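Estíbaliz Ibarra
Thursday, August 1, 2019

1/ Some of you asked what I do all day since I moved to the Ratton lab. I collect examples for a robot arm. I will try to explain it in a thread, between two sets of recordings. Excuse my English, I write quickly.

2/ The arm must learn to pick up small things from a plate and put them down elsewhere. We do not program each movement. A person guides the arm through the task many times, we record everything, and the learning system (ours is called Stunum) tries to copy what the person did.

3/ One guided try, from start to finish, we call an episode. For this task I need 600 good episodes. This morning the counter says 378.

4/ The table in our room is light wood and the plate is pink. I did not choose the colour, but I have become fond of it. Today we work with desk things: glue stick, tape, eraser, pen.
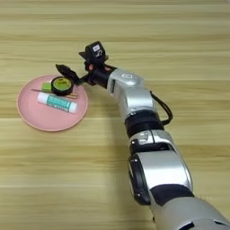 Issue 5

5/ (The number is because I paste these threads in our small lab newsletter after. Hello to those who read it there.)

6/ The pen is the object I respect most. It is thin, it rolls, and when it goes under the other things there is very little to hold. With the glue stick I am quick. With the pen I hold my breath, which does not help at all.

7/ What is a good episode? I had to write the rules myself in my first week. The arm starts from the rest position. It takes the object that was named. It does not push anything off the plate. I do not stop in the middle to think.

8/ The last rule is the hardest. If I wait two seconds above the plate because I am deciding, the system learns to wait two seconds above the plate. It cannot know that I was only tired. In December we had a whole week of recordings like this and the arm became very philosophical.

9/ So now I decide before I touch the controls. I look at the plate, I say the plan in a low voice ("glue stick, from the right side, lift"), and then I go. My neighbour at the next desk has learned some Spanish this way.

10/ Between episodes I move the things. A little turn of the plate, the tape standing or lying, the glue stick at another angle. If everything is always in the same place the arm learns the place and forgets to look.

11/ Moving things by chance is harder than it sounds. My hands have habits. I checked my first 300 episodes and the glue stick pointed nearly always the same way. I was quite ashamed. Now a small script called Rulell gives me an arrangement and I follow it, even when I find it ugly.

12/ Closing on a round tube also needs some care. Too near the end, and it swings when you lift. I try to come from the side and keep the fingers level, and I make the last centimetre slow but without a stop. 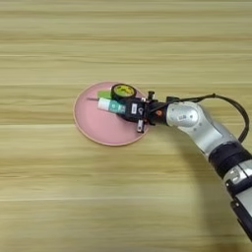
Chukwu writes under this one that I should keep the failed tries too, because a system that has only seen clean grasps has no idea what to do after a bad one.

13/ I agree by half. A failure where I drop the thing and pick it up again, yes, I keep it and I mark it "recovered". A failure where I drop it and say a bad word and press stop, no. There is nothing to copy there.

14/ We tested this in spring, in a small way. One version was trained only with the clean episodes, one with the recovered ones mixed in. When the second one missed, it tried again. The first closed its fingers on air and carried the air very carefully to the other side of the table.

15/ But too many recovered ones is also bad. Then it seems to think that missing is a part of the task. I do not have the right proportion yet. If you have a number from your own work, please write it to me, I would be grateful.

16/ Someone asked by message if the job is boring. Sometimes, after lunch. I listen to the radio with one ear. But you begin to notice how you yourself take a pen from a table, how your fingers open before you arrive, and after this you cannot stop noticing it. I dropped a fork on Sunday because I was watching my hand.

17/ Someone else asked about labels. Each episode gets one sentence in plain words: "pick up the glue stick", "take the tape". I try to vary the verbs, as real people do. Please send me more ways to say "pick up" in English! I have take, grab, lift, get, and I suspect you have many more.

18/ "Fetch" is for dogs, I am told. I have used it in a good number of labels already. They will stay.

19/ The break is finished and Rulell wants the eraser turned sideways. I go back to the plate. If I pass 400 before the evening I will add a post.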